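Unit 3: Costing hand-held grippers
Course tutor: Annatjie Potgieter

Most first budgets cover the tool and forget what it uses up. Start with the task list. Write down what will be picked up, by how many people at once, and for how many hours a week. The number of grippers follows from that - don't fix it first.

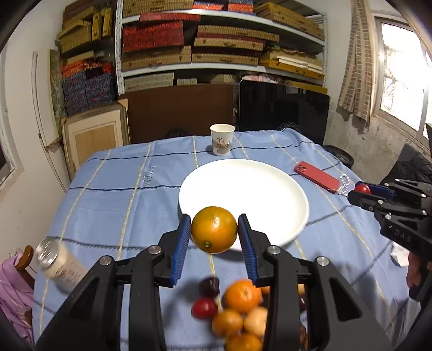 Reading time: 3 minutes

Fruit on a laid table is a common first task. Two people working at one table means two grippers, both with the same pads, so that spares can be shared. An orange and a smaller round fruit need different openings, so check the jaw range before asking for a quote.

Split the budget into three parts:

Purchase: grippers, chargers, cases.
Running costs: pads, screws, fruit, tablecloths, plates.
Room: table, shelving, blinds if the window is bright.

In the Dusau exercise we plan over 36 months and allow 200 pads. Lwazi Mabaso's group allowed 50 and had to reorder in March, at a higher price and with delivery on top.

Fruit is a running cost. Put it on its own line, or it ends up under catering.

For next time: read the Tramik quote and mark anything that is missing. Bring your own draft budget, one page.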